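Clakside Writing Help
Community > Academic writing > Essays and paragraphs

How do I write a process paragraph without repeating "then"?

Posted by Fiseo, 12/08/2025

Hello everyone. I am preparing for a placement test in academic English, and one of the tasks is a process paragraph. We must explain how something is done, in order, and it must stay under 100 words more or less. My teacher marked my last one and circled the word "then" 7 times. She wrote in the margin "vary your transitions", but when I try to do it I end up with "next, after that, next, after that" and it sounds the same to me.

I also don't know if I should write "you boil the water", "the water is boiled" or only "boil the water". In my first language we use something like the passive for this, and it is considered polite. My textbook (Chisholm, the unit on page 568) shows all three and does not say which one is better.

Can somebody explain how you choose? Thank you in advance.

2 replies

Ballurari

just use first, second, third, finally. thats what I did and I passed. also "you" is too informal dont use it in a test

grey_margin

I teach myself with the same book, and English is my third language, so please check with your teacher too. I don't fully agree with the reply before mine. "First, second, third" is correct, but with more than five steps it becomes heavy, and "you" is accepted in many courses if the task says to give instructions. Read the task again. If it says "explain how to", you can use the command form: "boil the water". If it says "describe how something is made", the passive is more natural, for example "the leaves are dried and sorted". The important thing is to choose one and stay with it until the last sentence. Teachers usually notice a change in the middle – I lost points for this in June.

About "then": many of your transitions can simply be taken out. The order of the sentences already tells the reader the order of the steps. Keep a transition word only where the reader could get lost. In the other places, try to join two steps in one sentence with a time clause:

After the onions turn soft, add the rice.
Once the form is signed, it goes to the office.
While the glue is drying, cut the second piece.
Stir the sauce until it becomes thick.

You see that "after", "once", "while" and "until" also give more information than "then". With "while" we understand that two things happen together, and with "until" we know when to stop. Be careful with the tense after these words. We write "once the water boils", not "once the water will boil". I made this mistake for about 5 years and I still look for it when I proofread.

One more point is the topic sentence. It should name the process and say something small about it, such as how long it takes or what is needed. "I will tell you how to change a tire" is weak. "Changing a tire takes little strength if the steps are done in the right order" gives the reader a reason to continue.

For practice I would choose a very short process that you know well, so that you think only about the language. Making a bed is good, or sending a package, or cooking something simple. Instant noodles work nicely, and a yellow packet with "Ramen" across it in black slanted letters can be your whole subject for one evening. Write the steps first as plain commands with no transitions at all. Read them aloud, and add a time word only where you feel a gap. After this, write the same paragraph again in the passive and compare the two – you will probably hear which one fits your task. If you post your version under this thread, I can look at the verbs. 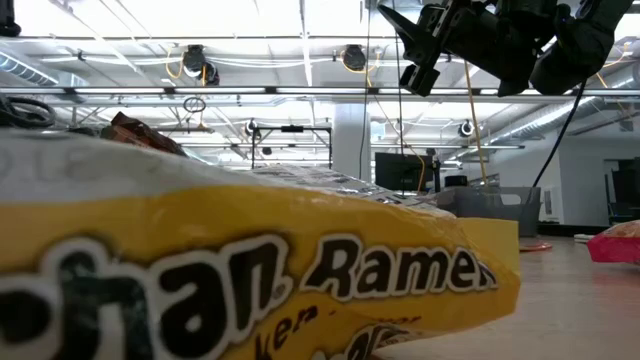
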